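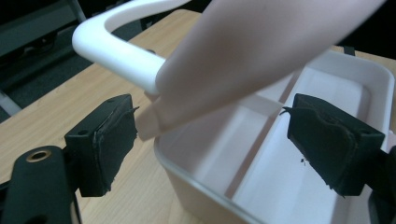

Wednesday, pads again

Both fingers on the hand gripper are molting. I had been telling myself the left one had a few weeks left in it, and then I looked at it over the white tote and saw the edge peeling along the top and down one side, with a little black flap standing up at the corner like it wanted to ask a question. The right one has a strip curling off and a fringe of fibers underneath. They match, at least. I've owned slippers in this condition and kept them too, but I wasn't asking the slippers to pick up anything by the handle.

The tote handle is what gives it away. It's smooth and round, and a good pad holds it while a bad pad lets it roll a bit before it thinks about gripping. You feel that through the trigger. The Rusu arm has the same fingers and feels nothing, so it just closes to the number it was given and lifts, and whatever happens next is my problem. I put 900 grams of washers in the tote last night, split between the two compartments, and the hand tool held it level for up to 40 seconds before the handle started to turn. The sheet from Priltetov says 90. The sheet from Priltetov was written with new pads.

So, new pads. We had one set of the Vasico ones left, in the drawer where I had already looked twice. I took the fingers off at the bench, peeled what would peel, and spent most of the morning on what wouldn't. The old glue comes away in crumbs as long as you're patient and turns to gum the minute you aren't. I tried the plastic scraper, then my thumbnail, then the plastic scraper with a better attitude. Alcohol on a rag for the last of it. There is now a small gray smear on my good jeans that I expect to be buried with.

Druvari glue, thin coat on both faces, wait until it's tacky, press. The instructions say to line up the pad first time, with the calm of someone who has never had to do it. First finger went on square. Second went on a hair low, and I stood there deciding whether I was the kind of person who would notice. I was. Off it came, clean again, glue again, and that was lunch.

While they sat in the clamp I checked the bracket. The brass ring is still snug in its hole, no play when I push it with a screwdriver handle, so I left it alone, which took some restraint. One mounting screw on the right side was looser than I'd like - maybe half a turn. Put a paint mark on it so I can at least catch it moving.

Fingers back on a bit before 4. Closed them on a strip of paper to see if they meet flat, and they pinch a touch harder at the tip than at the root. I can live with that, and the old ones were worse. Then the zero: fully closed, reset, fully open, reset, close again. The reading came back off by 2 counts, so I did it over and got the same thing, and then I wrote it down in the log and called it the zero.

I have not loaded the tote yet. The glue wants the night and for once I'm giving it the night. I did lift it empty by the handle, one time, gently, and put it down feeling like a burglar.

To do tomorrow: washers back in, same split, time it. Same pads onto the Rusu arm if I can find another set, and order more Vasico either way. Ask for two bags. Move the drawer contents to a drawer I actually open. Soak the jeans.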